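The Cloth by the Opening

Adoración Moya keeps her cleaning things in a biscuit tin, and she would like it known that there is very little in it. A soft brush, a bar of plain soap, a few cloths folded into quarters. When I visited her at Stoltlow, where she has looked after the shared workroom for 12 years, she had the lid off before I had even unbuttoned my coat.

"People buy sprays," she told me, in the voice other people keep for foxes in the bins. "They have a spray for the desk and a spray for the screen and a spray for the spray."

Her own approach is gentler and a good deal slower. She begins at the window end, where the light is strongest and every smear shows, and works her way back towards the door. Plants are lifted and wiped underneath. Cables are gathered up in one hand while the other hand goes round behind them, and then they are laid down again much as they were, because whoever sits there will have got used to them that way.

White desks are the ones she minds most. They look so fresh in the catalogue, and then in comes real life with its tea and its biro. She has a soft spot for them all the same - on a grey morning in November, she says, a clean white top is as good as another lamp.
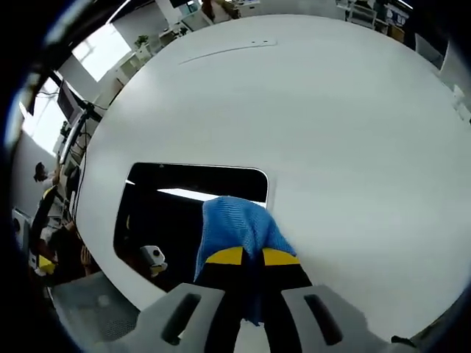 The cloths themselves are a matter of some debate. Adoración likes a bit of texture, something with a knit to it that will pick up crumbs and not simply chase them about, and she likes colour too, so that a cloth left behind on a pale surface can be found again. Matvii Koval, who has the desk nearest the kettle, was brought up on old cotton vests cut into squares, and he still swears by them. The two of them have been disagreeing about this, very happily, for the past 4 winters.

Where they do agree is on gaps and openings. Any groove in a desk, any slot or cut-out, will fill with fluff sooner or later, and pushing a wet cloth into it only packs the fluff down. Adoración goes round the rim with the brush first, dry, and then wraps a corner of cloth over one finger and follows the edge along. It takes a minute or two. She hums while she does it, mostly hymns, and once, when I was there, the whole of an advert for Bustamante coffee.

I went home on the Hirnard bus feeling rather ashamed of my own desk, which had not been properly cleared since we moved in. So that evening I took everything off it and put it on the bed, and I found two library cards, a button and a very old mint. The wiping was done before the news. Putting it all back took me until nearly midnight, as I kept stopping to read things.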